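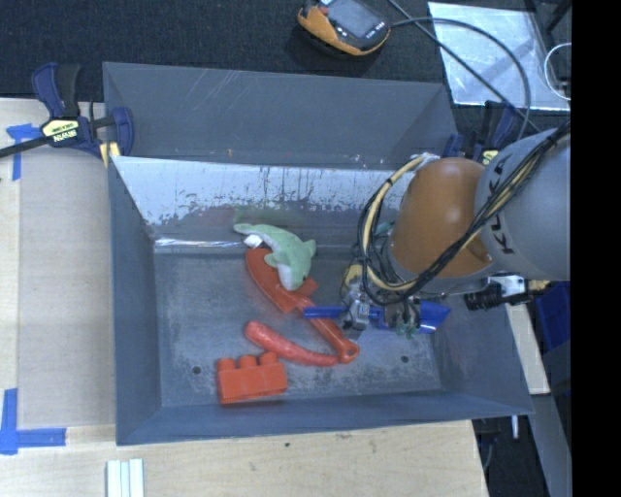

Figure 3. A collection episode on the Tidemell bin, with the gripper directly over the middle of the toy shovel. Five toys are in the bin.

3.2 Gathering the grasping examples

We come now to the part of the work that took up most of our time, and which we think deserves a fuller telling than it usually gets. The Tidemell set was gathered with a single arm working over a single grey bin (Figure 3), and nearly all of the variety in it comes from the toys and from the many ways they can fall on top of one another. We had at first hoped to change the bin as well, and a second one was bought for the purpose, but the sloping walls of the first gave us so much to think about that the second stayed on its shelf until October.

The toys were drawn from a pool of 98 objects, which we call the Stirkberg pool after the street market where most of them were found. It is a cheerful and rather mixed collection: plush animals, building blocks, play food, plastic tools and a good many things that are harder to name. We wanted soft and stiff objects to turn up together, and a look at Figure 3 will show why. The plush dolphin lies on top of the red-orange tool and partly covers its broad head, and the handle of the blue shovel lies across the handle of that same tool. A learner that has only met objects lying neatly apart has very little to go on when it is faced with a heap of this kind.

Each session was made up of 14 episodes. At the start of a session the operator tipped a fresh handful of toys into the bin and gave them a gentle stir with a wooden spoon (a humble tool, but we found nothing better). The arm then made its attempts one after another, choosing its own grasp point from the current policy, with a small share of points picked at random so that the examples did not all crowd into the middle of the floor. An episode ended when the bin was empty or when 200 attempts had been made, and we are glad to say that the second ending was rare.

For every attempt we kept the view from the fixed camera, the chosen grasp point, the opening of the fingers and a simple yes or no for whether something had been lifted. The yes or no was worked out from the finger opening after the lift. This goes wrong for thin objects, a handle being a good case, and so the first 500 attempts were also checked by eye, and the threshold was set from those. We would gladly have checked them all, had there been hands enough to do it.

A word should be said about shiny things. The inner back wall of the bin throws back a bright, silvery band, and glossy toys carry highlights of their own, such as the one on the lower edge of the shovel's blade. Earlier work on the Rivas set dealt with this by painting the bin matt black. We chose to leave ours as it was, in the hope that the learner would come to take such glare in its stride, and Section 5 compares the two choices using the Trakau training code with all its settings unchanged.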